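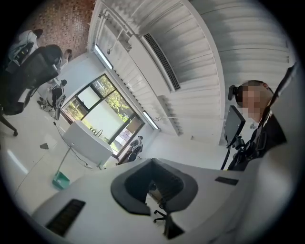 Can machines do the chores yet? Prasetyo Rondonuwu has kept this page going since July, with pictures of ordinary jobs and a line or two on how near a machine is to doing them. The entry for 1/21/19 is office floors.

**Dustpan by the counter.** Teal-green, upright handle. Sweeping into a pan takes two hands working together, and the last line of dust beats most machines. Not yet.

**Cables on the floor.** Thin black ones, running from the desk towards the counter. The Drullach floor cleaner we tried at Clarkdale caught on a cable 3 times in 60 minutes. A person steps over.

**Black mesh chair.** Machines go round the legs well enough — moving the chair, wiping under it and putting it back is another matter.

**Shiny white floor.** Open stretches like the one near the window are the easy part. Rahman at Prolalby says his machine covers more than 600 square metres on a charge, provided someone picks up the scraps first.

Next entry: washing-up.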